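分享 200　评论 18

第六章　说中了，又怎样：含糊陈述与它的检验

前面几章处理的陈述，至少在形式上都是老实的。“这种肥料使亩产提高”“这条线路的公交车晚点更多”，说话的人也许错了，也许夸大了，但我们知道该到哪里去查。本章要处理的是另一类话。它们听起来像是在断言什么，读者也常常点头称是，可是一旦问起“假如它错了，世界会是什么样子”，便没有人答得上来。性格报告、运势、行业展望、领导力测评、某些经济评论，以及相当一部分写在产品包装上的文字，都属于这一类。

作者对这类陈述没有好感，读者很快会看出来。但教材不应该靠口气取胜，所以本章尽量把每一处怀疑落实成一个可以动手做的检查。读者若对作者的态度不以为然，可以略过评语，只做检查，然后自己下结论。

本章假定读者已经读过第三章关于条件概率的部分。没有读过的，6.5节会有些吃力，其余各节不受影响。

6.1　一份人人满意的报告

Chantelle Du Plessis曾在Drekden一所职业学院教过几年统计。学院那时刚买进一套名为Vellen的性格测评，供应商是Brudero公司。学生入学后在机房里答题，几分钟后得到一份两页纸的报告，上面写着本人的“核心驱动”“压力反应”和“潜在盲区”。学院据此给新生分组，辅导员据此谈话。反馈很好。学生说报告“准得吓人”，辅导员说它“打开了话题”，采购部门则把满意度调查的结果附在了续约申请后面。

Du Plessis对满意度没有意见，她想知道的是另一件事：这份报告能不能把一个学生和另一个学生区分开来。续约之前，她征得学院同意，在一门选修课上做了一次不大的试验。选课的学生照常答题，一周后照常领到报告，照常给“与我相符的程度”打分。唯一的改动是，有一半学生领到的是别人的报告，只换了抬头上的名字。

两组学生打出的分数几乎分不出高低。领到别人报告的学生，在意见栏里写的话也同样热情。有一位写道，“潜在盲区”那一段使她想起了高中时的一次争吵，并且第一次明白了自己当时为什么不肯道歉。那一段文字属于坐在她后排的一个男生。

试验结束后，Du Plessis向全班说明了安排，并发还了各人自己的报告。大多数学生觉得有意思，也有几个不高兴。值得记录的是后者当中的一种反应：他们读过自己真正的报告之后，认为这一份“更准”，因此Vellen还是有用的。这个判断可能对，也可能不对，但此时它已经没有多少证据价值了，因为他们读第二份报告时已经知道那是自己的。一个人在知道答案之后说答案很明显，我们通常不会给他加分。

这个试验的设计很简单，简单到容易让人低估它。我们把它的骨架抽出来，后面会反复用到：

（1）先问清楚，某个陈述声称是针对谁、针对什么的。
（2）把它偷偷换给另一个对象。
（3）看接受者能否察觉。

如果察觉不了，那么“很准”这个评价所衡量的，就只是这段文字受欢迎的程度。受欢迎也是一种性质，有时还是值钱的性质，但它与准确是两回事，采购合同上应当分开写。

Brudero公司收到试验结果后回了信，信里提出了三点意见：选修课的学生不能代表全体新生；一周的间隔可能削弱了测评的“即时共鸣”；以及，Vellen从未声称能够区分个人，它的目的是“促进自我探索”。前两点是技术性的，可以讨论。第三点很有意思。一个按人头收费、逐人出具报告、报告上印着姓名的产品，在受到检查时说自己并不区分个人。请读者记住这个动作，它有一个名称，我们将在6.4节谈到。

6.2　含糊的几种做法

含糊常被看成一种缺陷，好像说话的人本想说清楚而没有做到。对本章的材料来说，这样理解太厚道了。含糊往往是一种有用的性能，和防水、耐磨一样，是做出来的。下面列出常见的几种做法。它们彼此会重叠，分类只是为了便于辨认。

双面陈述。“您待人随和，但在原则问题上不轻易让步。”这种句子把一个特征和它的反面同时写进去，中间用一个“但”字连接。随和的人会读前半句，固执的人会读后半句，其余的人觉得整句话写得很平衡。检查的办法是把两半对调：“您在原则问题上不轻易让步，但待人随和。”如果对调之后仍然适用于同样的人，原句就没有说出任何东西。

不带刻度的程度词。“有时”“往往”“比较”“在一定程度上”。每个人有时都会怀疑自己的决定；要找一个从不怀疑的人倒是不容易。程度词本身无罪，本书里也到处都是，问题在于它们有没有一个可以比较的对象。“您比同龄人更经常怀疑自己的决定”就已经好得多，因为它暗含了一个同龄人的平均水平，至少在原则上可以去测。

不设期限。“一个重要的机会正在向您靠近。”靠近了多久、还要多久，都没有说。没有期限的预言不会落空，它只会“还没有应验”。同样的手法在商业评论里写作“长期来看”或“拐点临近”。

由读者补足的名词。“机会”“变化”“某个重要的人”“一段旧关系”。这些词像空白表格，读者会自动填上自己的内容，填完以后又把内容归功于表格。前一节里那位想起高中争吵的学生，做的就是这件事。争吵是她的，道歉的问题也是她的，报告所贡献的只是“在冲突中，您可能难以率先放下立场”这样一行字。

奉承。好话不容易受到盘问。“您有尚未充分发挥的才能”是各类报告里最耐用的句子之一，作者至今没有遇到过愿意当众反驳它的人。与之配套的是一种轻微的批评，例如“您对自己的要求有时过高”，它的作用是使整份报告显得公正。

术语外壳。“您的外向指数处于动态平衡区间。”把它译成日常话，便是“您有时爱说话，有时不爱说话”。术语使人觉得背后有一套测量，而测量也许确实存在，只是从那套测量到这句话之间的路没有铺出来。

读者可以试着用这六种做法写一份报告，给全班每一个人发同样的一份。作者在几所学校里布置过这个作业，写得最好的往往是那些平时对测评深信不疑的学生，大概是因为他们读得多，对文体熟悉。

6.3　不需要作者的答案

上一节的例子都有一个写作者，所以读者可能会想：是写的人太狡猾。这一节要把写作者拿掉，看看剩下什么。

市面上有一类消遣物件，做成书、卡片、圆球或手机程序，用法都差不多。心里想一个问题，随手翻开一页或者抽出一张，读上面的一句话。那句话可能是“再等一等”，可能是“你已经知道了”，也可能是“去问一个你信任的人”。写这些句子的人不认识使用者，不知道问题是什么，也不知道哪一句会碰上哪一个问题。选择由洗牌完成。

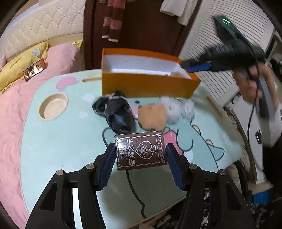

图6-1　印有“答案之卡”字样的深棕色小卡盒
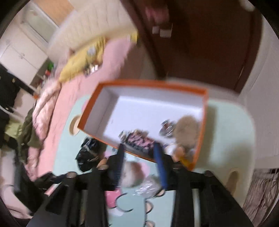
把它当作消遣，没有什么可说的，作者家里也有这类东西，雨天拿出来玩过。可是如果我们认真统计使用者的感受，会发现一个略显尴尬的事实：随机抽取的句子得到的评价，常常不比收费咨询低。抽到“再等一等”的人会说，是啊，我本来就觉得太急了；假如他抽到的是“现在就做”，他会说，是啊，我已经拖得太久了。两句话相反，满意的程度相同。

这里可以做一个很干净的练习，所需的材料只有纸和笔。

每人写下一个自己近来拿不定主意的问题，折好，不给别人看。然后由教师准备若干句答案，句子必须简短，不涉及任何具体的事情，其中一半倾向于行动，一半倾向于等待。学生随机领取一句，写下这句话“对我有多大启发”，再用一两句话解释它为什么适合自己的问题。解释写完以后，收回，再随机领取一句，重复一遍。

教师要看的是两次的解释。如果同一个问题既能配上行动的句子，又能配上等待的句子，而且两次的解释都写得很顺，那么启发来自哪里就比较清楚了。它来自解释的人。人脑做这件事几乎不费力气，给它任意两样东西，它都能找到一条连线，并且会把找到连线时的那一点愉快误认为发现。

有人会说，这恰好证明随机答案有用：它逼着你去想。这个辩护有几分道理，应当认真对待。把一个犹豫不决的人推一下，让他说出自己的理由，确实可能有帮助，抛硬币也有同样的效果，有些人是在硬币还没落下的时候知道自己想要什么的。然而请注意这个辩护付出了什么代价。它承认那句话的内容无关紧要，换成哪一句都可以。一个内容无关紧要的答案，就不能再同时被称为“准”。我们可以要其中的一个好处，却不能两个都要。至于价格，既然抛硬币能起同样的作用，定价也应当与硬币相称。

Olumide Ezeani在为一份行业刊物写专栏时，把这个练习用到了自己的同行身上。他从过往的年度展望文章里摘出结论句，删去公司名和年份，请订阅者判断每一句说的是哪一个行业。共有1028名订阅者交回了答卷，其中多数在这些行业里工作多年。他们的表现与瞎猜相差无几。“未来一年，具备韧性与灵活性的企业将脱颖而出”这一句，被分配给了零售、航运、养老、农机和殡葬，每一个选择后面都有人写了理由，有的理由写得相当专业。

Ezeani本来打算把这个结果写成一篇讽刺文章，后来改了主意，因为他在摘录的句子里认出了自己写过的几句。

6.4　会移动的靶子

回到Brudero公司的第三点意见。产品在销售时说的是一件事，在受检查时说的是另一件较弱的事，检查结束以后，又回到原来的那一件。我们把这个动作称为退守。强的说法用来吸引人，弱的说法用来防身，两者共用同一个名称，所以听众不容易发现换了班。

退守在日常争论中极为常见，可以用一张对照表来追踪。左栏写宣传中的说法，右栏写被追问之后的说法，两栏都照抄原话。以Vellen为例：

宣传时：深入解读每一位学生的独特性格。
追问后：促进自我探索，不用于区分个人。

宣传时：科学分组，提升团队表现。
追问后：分组建议仅供参考，效果取决于使用环境。

宣传时：基于大量数据。
追问后：数据用于优化题目的表述。

右栏的每一句单独看都没有毛病，作者甚至愿意替它作证。问题在于没有人会为右栏付左栏的价钱。

填表时有一条纪律：不要替对方概括。怀疑论者也很擅长移动靶子，只是方向相反。他们喜欢把对方的说法抬高到荒唐的程度，再把它打倒。“他们居然说这张问卷能预知你的一生”，如果对方没有说过，这句话就不该进左栏。作者年轻时在这上面犯过不止一次错，每一次都使原本有理的一方显得像是在吵架。

与退守相近的还有一种情形，可称为事后划靶。先射箭，再围着箭画圈。一篇展望文章写道“市场将面临考验”，后来不论出现了什么麻烦，都可以说是“考验”的具体表现。划靶的人未必有意作伪。他读自己旧文章的时候，已经知道了后来的事情，那些事情会自动填进旧句子的空白里，使它看起来比当初写下时更具体。防止这种情形的办法只有一个，就是在射箭之前把靶子画好，并且交给别人保管。

6.5　命中与落空的账

假定一个陈述足够清楚，可以判断对错，我们仍然要小心计分的方式。人们记命中比记落空容易得多，这一点用不着什么高深的理论。命中是一件事，有时间、有地点，适合拿来讲给别人听；落空是一件没有发生的事，很少有人在晚饭时讲述今天没有发生什么。

Oyewole是一家做农产品行情的小公司，每月向客户发一封短信，预测若干品种的价格走势。它的宣传册里印着一组成功案例，案例全部属实，Du Plessis后来应一家合作社之请核对过。核对的过程值得在这里讲一遍，因为它用不着任何统计软件。

她先要来了过去的全部短信，请注意是全部，宣传册里的案例一个也没有单独挑出来看。从中摘出的预测有200条。她把每一条抄在单独的纸片上，遮去后来的价格，交给两个不做农产品生意的人，请他们分别回答一个问题：“什么样的价格会使这句话算错？”两人都答得出来并且答案一致的，留下；答不出来或者答案不一致的，放在一边。

留下的有18条。

其余的那些大都属于6.2节讲过的类型：“短期震荡，中期仍有支撑”“不排除进一步回调的可能”。宣传册里的成功案例绝大多数来自这一堆，只有2个来自留下的那一堆。换句话说，公司最得意的命中，主要取自那些不可能落空的预测。

接下来才是通常意义上的核对，把留下的预测与实际价格相比。结果不好不坏，与“下个月和这个月一样”这种最懒的预测差不多。Du Plessis在给合作社的信里没有用“骗”这个字，作者认为她处理得对。没有证据表明写短信的人不相信自己写的东西。恰恰相反，他很可能真诚地觉得自己看得准，因为他手头的记录就是那本宣传册。

这个例子包含三个步骤，次序不能颠倒。先取全体，再判断能否检验，最后才看对错。很多争论一上来就进入第三步，双方各举几个例子，举到疲倦为止。第一步没有做，例子就没有分母；第二步没有做，分子也靠不住。

关于第三步还要补充一点，也就是基准。说“预测有六成正确”，听者通常会觉得不错。可是如果某种蔬菜的价格在这个季节十年里有七年上涨，那么每年都喊“涨”的人便有七成正确，六成反而是退步。基准的选择有时会引起争执，但不选基准是不行的。常用的基准有以下几种，由粗到细：

其一，瞎猜。两个选项各占一半，依此类推。
其二，永远选最常见的那个结果。
其三，照抄上一期。
其四，请一位不收费的外行来猜。

第四种看起来不太体面，却往往最有说服力。它把问题换成了付钱的人真正关心的样子：我花的这笔钱，比不花的时候多买到了什么？

读者可能已经注意到，上面这些检查都很便宜。作者每次讲到这里，总有学生问，既然这样便宜，为什么付费的客户自己不做。可能的原因有好几个，作者没有把握排列它们的先后。有的客户买的是别的东西，比如一个可以向上级交代的依据：如果决定错了，错的是报告。有的客户已经付了钱，不太想知道结果。还有的客户根本没有保存旧短信。最后这一种情形最普通，也最容易补救，把旧短信放进一个文件夹就行了。

6.6　改写练习：给陈述装上底

怀疑的本事如果只用来拆东西，不久便会令人生厌，自己也得不到什么好处。这一节要做相反的事，把含糊的陈述改写成可以检验的陈述。改写者不必同意原来的说法，只需要让它有可能错。

改写时依次问四个问题。谁？跟谁比？到什么时候为止？由谁来判定？四个问题里只要有一个答不出，就先停下来，去问原来说话的人；问不到的，可以自己补一个答案，但要注明是自己补的。

例一。原句：“我们的课程显著提升学习能力。”

改写：“五月结课时，上过本课程的学生在校外统一命题的阅读测验中，平均分高于入学成绩相同而未上本课程的学生。阅卷人不知道哪份卷子属于哪一组。”

改写之后句子长了，也难看了，没有人会把它印在海报上。它还变得危险了，因为它可以输。课程的主办者如果愿意在开课之前签下这一句，作者会对他们产生相当的敬意，不论结果如何。

例二。原句：“这位老师懂得如何与学生沟通。”

这一句比较难改。沟通有许多方面，任选一个都显得狭窄。可以试着写：“学期中途匿名询问，这位老师的学生比同年级其他班的学生更多地表示，上课没听懂时会当堂提问。”有人会抗议说这不等于沟通。当然不等于。但是如果连这一项以及类似的几项都看不出差别，我们就应当问，原句还剩下什么内容。剩下的也许是说话人对这位老师的好感，好感可以有，写在推荐信里也无妨，只是不宜作为晋升的唯一依据。

例三。原句：“社会正在变得越来越浮躁。”

作者让学生改写这一句已有多年，至今没有见到令人满意的答案。有人用平均视频时长，有人用离职间隔，有人用书店的营业额，每一种都能找到反例，也都能找到别的解释。这一句留给读者。如果改写了几次都不成功，应当考虑另一种可能，就是原句本来不是一个关于社会的陈述，它是一声叹气。叹气不需要证据，但也不应当出现在论文的引言里，用来说明为什么本研究很重要。

有一类句子不需要改写。诗、祝词、安慰、玩笑，以及“一切都会好的”这种话，都不在本章的管辖之内。朋友在医院走廊里对你说一切都会好的，你若问他期限和判定人，那么有问题的是你。判断一句话是否需要检验，要看人们拿它去做什么。一旦有人依据它分班、放贷、录取、下药或者付款，它就离开了祝词的范围，无论它的措辞多么像祝词。

6.7　几种反对意见

本书用过几轮之后，教师和学生对本章提出过不少意见，下面选几种来回答。有的回答得不够好，作者知道。

第一种：“你们要求太高，人文的东西不能这样量。”这里有一个混淆。本章没有要求把什么都量出来，交换报告的试验里，学生打的分就是主观感受，连量表都是手画的。所要求的只是：声称有区别的地方，应当有人能够看出区别，用眼睛看也行，用鼻子闻也行。一位品茶的人说两种茶不同，我们把杯子换个位置，请他再说一遍，这与人文精神没有冲突。

第二种：“它对我确实有用。”作者不怀疑说话人的感受。问题在于“有用”后面省略了什么。如果省略的是“使我坐下来想了半个小时”，那么应当感谢那半个小时，并且试试看没有报告的时候能否照样坐下来。如果省略的是“使我作出了正确的选择”，那就需要知道作另一个选择会怎样，而这通常是无从知道的。一个人只过一遍自己的日子，没有对照组，这是个人经验作为证据时最大的弱点，与诚实与否没有关系。

第三种：“大家都知道那是玩玩的，何必较真。”这个意见有时成立，有时是退守的另一种形式。检验的办法也很简单，请对方说明哪些决定不会受它影响。某所学校的一位教师曾坚持说性格分类只是课间的谈资，后来在讨论班长人选时，他提到一名学生的类型“不适合管人”。会议记录里有这句话。

第四种：“你们这些怀疑的人，自己也不见得更准。”说得对。怀疑并不能使人预知价格，也不能使人看透性格。Du Plessis核对完那些短信之后，合作社问她下个月该不该卖洋葱，她回答不知道。合作社的人不太满意，他们花了一个下午，得到的是少了一个信息来源。不过，少一个没有内容的信息来源究竟算不算损失，可以作为课堂讨论的题目。

第五种意见来自一位学生，写在期末答卷的背面：“如果含糊的话人人爱听，清楚的话容易出错，那么一个聪明人为什么要说清楚的话？”这个问题作者想了很久。从个人利害来看，答案不一定是鼓舞人心的。在许多场合，说清楚的人确实会吃亏：他的错误有日期，有数目，查得出来；而含糊的同行可以安稳地坐到退休。能改变这种局面的大概不是个人的勇气，要看听众怎样计分。如果听众把“不可能错”当作优点，供给自然会跟上。听众若肯在含糊的句子后面记一个零，既不算对也不算错，情况会稍有不同。本书是写给听众的，所以本章的练习多半是关于怎样听的。

6.8　本章其余部分的安排

下面各节按材料分别展开。6.9节讨论测评报告，给出交换试验的完整步骤，包括怎样征得参加者的同意，事后怎样说明，以及样本太小的时候不应当说什么。6.10节讨论预测，介绍一种给概率预测打分的办法，需要用到平方，但不需要微积分。6.11节讨论包装与广告上的文字，材料由读者自备，厨房和浴室里的通常就够用。6.12节讨论学术写作，其中有几个例子取自作者本人早年的论文，读者不必客气。

开始之前，请先做一件事。取一张纸，写下你目前相信的一个关于自己的判断，比如“我不擅长数学”或者“我看人很准”。按6.6节的四个问题改写它，注明日期，夹在本章末尾。改写不出来的，也把纸夹进去，写上是在第几个问题上停住的。6.10节的第一道习题会用到这张纸。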